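Print this section | E-mail this section

4.2 Workshop build and steamer task

The arm was assembled on a shared bench at Clerkbridge over ten evenings. It is a PiPER arm with a parallel gripper and a small camera at the wrist. A second camera records from head height. All control code runs under Pradeo, our own scheduler.

For the main task the arm works inside a round bamboo steamer set on a checked cloth. We chose it for its high wall – the fingers have to come in from above and close in a tight space.
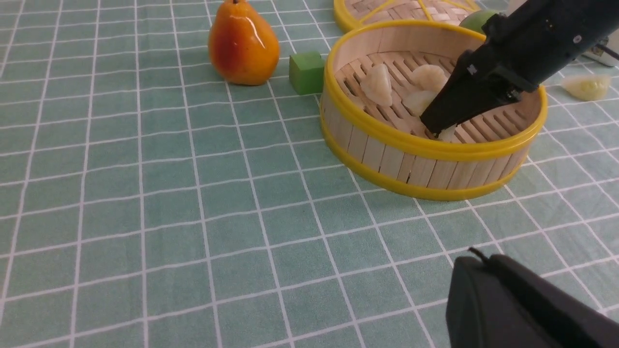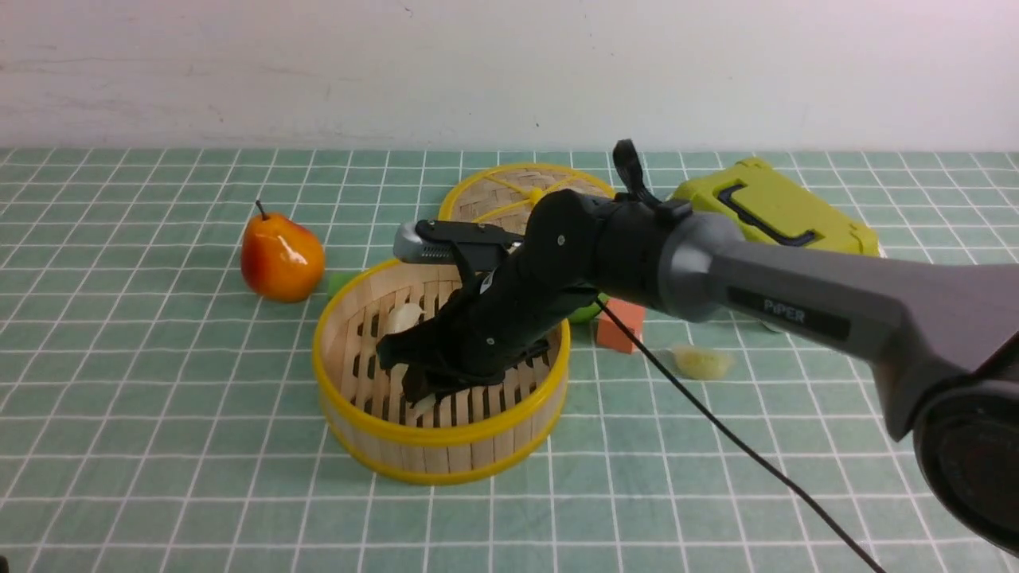
Figure 3. The gripper working inside the steamer, from the wrist camera (first) and the head-height camera (second).

4.3 Trials

We ran 100 trials, all on the same cloth. Of these, 37 failed. Most failures came from a finger touching the rim on the way in – a fault in our height estimate that Khalaf later traced to a loose camera bracket. After the bracket was replaced we ran a further 34 trials and kept the two sets apart in the analysis.

Related items
Delić: Low-cost wrist mounts for shared benches
Pitkänen grippers: wear after long use
Arkisgate workshop notes, June

Contact | Copyright | Back to top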